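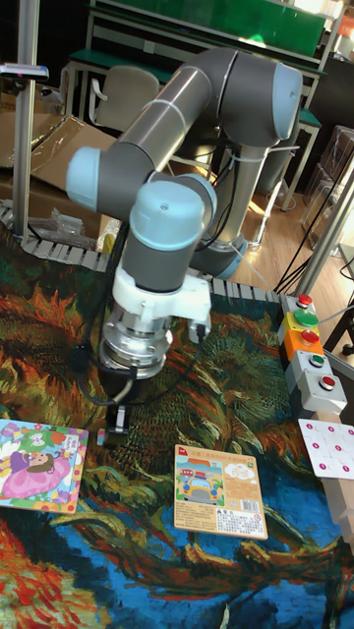

3. Laying out the puzzle table

The puzzle table is the part of the Fladari play corner guide I get the most mail about, so I've rewritten this section from scratch. All you need is a flat surface, a rug big enough to cover most of it, and a couple of flat children's puzzles to start with. I'm using my sunflower rug, the one with the Van Gogh style print, plus the puzzle with the girl in the pink dress and the beige cardboard one with the cartoon car. I love that rug to pieces, but it's a very busy pattern, and I'll have more to say on that in step 4!

Before you start

Clear off crumbs, loose tape and anything sticky. Smooth out the rug with your palms, working from the middle toward the edges. If it came rolled up, leave it flat overnight with a few heavy books on the corners. Mine had a curl in one corner that took two nights to give up.

CAUTION: Small pieces are a choking hazard. Check the age marking on every puzzle before you put it out, and if the label is in a language you don't read, get somebody to translate it for you first. My car puzzle has Chinese text all over the lower part, and I can't read a word of it.

Steps

1. Lay the rug square to the table. Line up the longest edge with the side where the children will sit. If your rug wants to slide, put a grippy mat under it. I used the Trodow one, cut down with kitchen scissors, and it's been fine so far.

2. Put the first puzzle down picture side up. Start with whichever one has the clearest picture. Characters are a safe bet with little ones, and the girl in the pink dress gets grabbed first at our place pretty much every time.

3. Put the second puzzle next to it and leave a gap. Two hands wide is plenty. You want room to set loose pieces between the boards without mixing them up, and that goes double for two puzzles with the same size pieces. (I mixed two up back in March and spent a whole evening sorting them out again. Not my best evening.)

4. Test the rug for lost pieces. Take one piece from each puzzle, drop it anywhere on the rug, look away, then look back. If you can't find it quickly, neither will a four-year-old. On a plain rug this is no trouble at all. On mine, a green or orange piece just melts into the brushstrokes, so I keep a plain tea towel handy and spread it in the gap from step 3 for the loose pieces.

5. Mark the back of every piece. A pencil letter is enough: G for the girl, C for the car, and so on. Press lightly on cardboard or it dents.

6. Decide where the packaging goes. Dewanti Kusuma throws hers out the same day, and I respect that, but I keep anything with a barcode until we've finished the puzzle once and know all the pieces are there. Bimport, where I order most of ours, wants the barcode for a missing-piece claim.

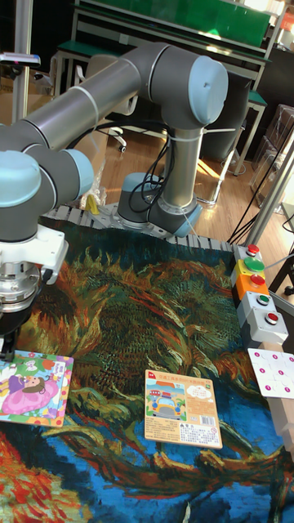
7. Do a last check from the child's side. Crouch down until your eyes are at sitting height and look across the table. Can you see both pictures the right way up? Is either one too far away to reach without leaning on the rug? Pull things closer until you're happy. I shifted the car one twice and then put it back where it started, of course.

Note on table size: my table top is 789 mm deep, and that's comfortable for two puzzles. If yours is 600 mm or less, put out one at a time and keep the other on a tray. Sekar Ngau wrote to ask if a coffee table will do, and yes, absolutely, as long as the rug doesn't hang over far enough to get tugged.

Note on rugs: low pile or printed flat weave only. Anything fluffy and the boards rock when you push a piece in, which makes small people furious.

CAUTION: Don't stack puzzles on top of each other while they have loose pieces in them. The bottom one will shed pieces when you lift the top one off, and you'll find them in the vacuum.

Packing away

Count the pieces back in one puzzle at a time, and finish the first before you touch the second. Flat puzzles go into a large zip bag with their label facing out, then upright in the rack from section 4. Shake the rug over the table first, never outdoors. Hamdia Worku lost a corner piece in a flower bed that way and had to cut a new one out of a cereal box. She did a lovely job of coloring it in, too!

If a piece has gone missing anyway, look under the grippy mat, then in the cuffs of whoever was playing, and then go on to section 7, where I show how to make a replacement from scrap cardboard.

463 shares
26 comments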